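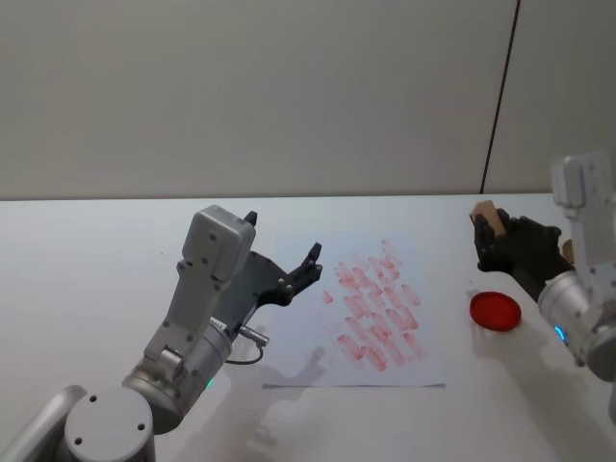 Nandini Rajan has been the practice nurse at Pendell for 12 years and she is, in her words, "cranky but not surprised."

We're talking in her car. It's ten to eight in the morning, she starts at eight, and it's the only time she's got. The after-hours clinic at Lenihan, 56 kilometres up the highway, is due to close at the end of February. After that anyone in Pendell or Pirari who gets crook after six at night will be looking at a drive to the regional hospital, or a phone line.

"The phone line's fine," she says. "I'm not bagging the phone line. I've rung it myself for my own kids. But it can't put a stitch in, can it. It can't look in an ear."

Lenihan saw 1,449 people after hours last financial year. That's the operator's own number, printed on page 5 of the letter Nereten Health sent to the shires. The same letter calls demand "modest". Rajan has a copy in the glovebox, folded in four, with biro all over it.

"Modest compared to what? They've got clinics in the suburbs, they're comparing us with that. Look, I understand they can't get doctors. Everybody out here knows they can't get doctors. We had a locum last winter who lasted nine days."

So it's a workforce problem?

"Partly. Mostly, even. But if you tell people it's a workforce problem then talk about the workforce. Don't tell them they weren't using it enough."

She grew up in Pirari, where her parents had the newsagency, trained in the city and came back when her first was born. Most of her day is dressings, vaccinations, diabetes checks. Not emergencies. What worries her is the stuff in the middle – the asthma that's a bit worse than yesterday, the baby with a temp, the bloke who's put a chisel through his thumb and reckons it'll hold till morning.

"He won't drive to the hospital. I'm telling you now he won't. An hour and a half, roos all over the road, sit in a plastic chair till 2am and then drive home? He'll wrap it in a tea towel. Then I get him, and it's gone manky, and he's on antibiotics for a fortnight."

Has she told Nereten this? She has. Twice in writing and once at the meeting at the Lenihan bowls club, which she says was packed and hot and went too long. A manager took notes. People were told there'd be a written response, and that was before Christmas.

"I got an email saying thanks for my feedback." She laughs. "It had a survey in it."

The plan as it stands is to swap the clinic for an extended-hours pharmacy service, plus video consults from a room at the Lenihan council offices. Rajan is less scathing about that then I expected. The video room could work well for scripts and mental health reviews, she says, so long as there's a nurse in there with the patient. At this stage there isn't one in the plan. There's an iPad.

"Mrs whoever is 84, she's got two hearing aids and she's by herself in a room with an iPad. Come on."

What would she do, if it was up to her? She has an answer ready. Keep Lenihan open three nights and Saturday arvo, nurse-led, with a doctor on video. Share the roster between the three towns. Pay the travel. She'd put her own name down for a night a fortnight, and she thinks two other nurses at Pendell would as well, though she hasn't asked them properly.

"It's not what we've got now. It's less. I'm offering them less, and I'd still rather that than the doors shut."

The cost hasn't been worked out. She says she asked for the current running costs so she could have a go at it herself and was told they were commercial in confidence, which she repeats in a voice I can't really do in print. One of the Pirari councillors has since put in a formal request for the same figures. No word yet.

Nereten Health was asked for an interview and sent a statement saying it was "commited to safe and sustainable care" across the district and that no patient would be left without options. It didn't say whether a nurse-led model had been looked at.

Two minutes to eight. There's already someone waiting at the surgery door, holding his elbow. Rajan winds the window up, grabs her lunch off the back seat.

"Put in that the petition's at the Pendell bakery," she says. "And at the Pirari servo, next to the pies. They need to sign both sides, people keep missing the back."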